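Report of a Visit to the Stesau Gripper Evaluation Laboratory

Last updated: September

1. Purpose of the visit

The Mosmont regional training center is preparing to purchase two-arm workstations for its assembly and rework courses. Before a specification is issued, the center asked that its staff see comparable equipment in use. Stesau agreed to receive a party of 7 from the center for one working day. The present report records what the party was told, what it saw at the workstation, and the points it wishes to carry forward into the specification.

The party was received at 9:15 a.m. by Snædís Laxdal, who heads gripper evaluation at Stesau. Coats and bags were left at reception, and safety glasses were issued at the laboratory door.

2. Background given by the host

Ms. Laxdal opened with a short presentation. Stesau does not manufacture arms. It tests finger designs and controllers for other firms, and its current program compares two sets of fingers on soft, flexible items. The first set, supplied by Bumeck, has a plain contact face. The second, from Eyvindsson, is a yellow finger with an open pocketed structure and a black contact strip along the inner face.

Cable was chosen as the test material because trainees and customers both handle a great deal of it, and because it exposes weaknesses that rigid blocks do not. A finger that holds a block securely may still drop a single strand, or may lift three strands when one was wanted. The laboratory has logged 3,800 grasps on cable to date. Of these, the first 1,000 were made with the Bumeck fingers and are treated as the baseline.

3. Observations at the workstation

The party then moved to the cable sorting cell, which was fitted with the Eyvindsson fingers. Two arms share one table, with baskets placed along the rear for the sorted cable. Operators may consult the fixed view or the views from the wrists, and the party was shown both kinds.

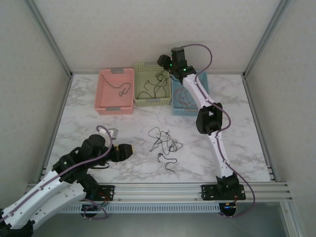
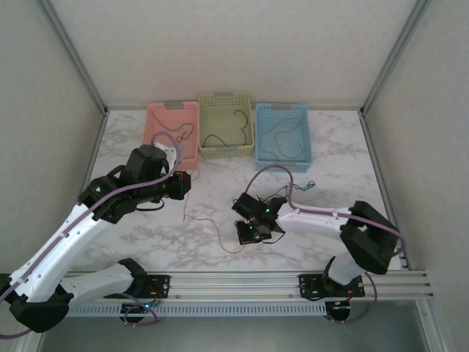
The wrist views follow, first with the fingers closed and then with them apart over a bundle of wires.
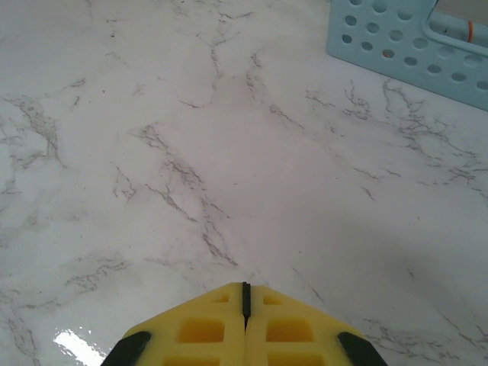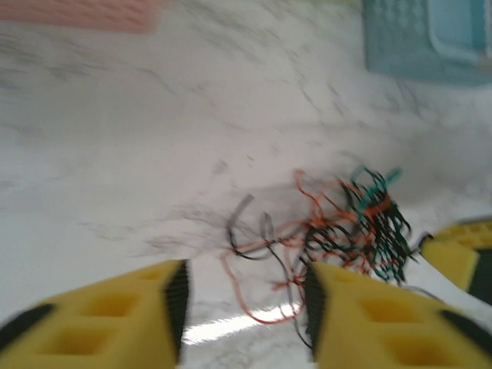
4. Discussion of the fingers

Members of the party asked why a patterned contact strip had been preferred to a smooth one. Ms. Laxdal replied that smooth pads did well on thick cable during early work but allowed thin wire to slide out sideways when the arm accelerated. The ribbed strip reduced this. It also wears, and the laboratory now replaces strips after every 507 grasps. The party noted that the cost of replacement strips should be requested from any bidder.

On the matter of tangles, the host was frank that neither finger set separates a dense knot reliably. Her staff obtain better results when one arm holds the bundle down and the other draws a strand from it, and this was given as the main argument for a two-arm cell. One of our instructors observed that the same method is already taught at the bench for hand work.

5. Discussion of cameras and controllers

Two remarks on the cameras are relevant to Mosmont. Wrist views lose sharpness when the arm moves quickly, and the laboratory has accordingly lowered its approach speed for the last part of each grasp. Glossy table surfaces also return bright reflections into the wrist cameras. A matte surface was recommended for a teaching room with windows.

The controller comparison was not complete at the time of the visit. The two units under trial differ chiefly in how they report grip force, and Ms. Laxdal preferred not to state a result until the second series is finished. She has offered to send a summary.

6. Points for the specification

The party proposes that the following be included:

- Fingers to be exchangeable without removing the wrist assembly.
- Contact strips to be available as a separate spare part.
- Hose and cable routing along the arms to permit full travel without snagging.
- A matte work surface.
- At least one fixed camera in addition to the wrist cameras.

The choice of controller should be left open until the Stesau summary has been received. A return visit by two members of staff would be useful at that point.

7. Acknowledgment

The center thanks Stesau and Ms. Laxdal for their time and for allowing the party to remain at the cell until 3:30 p.m.

This site uses cookies to remember your settings. By continuing to use this site you accept our cookie policy. Accept | Manage preferences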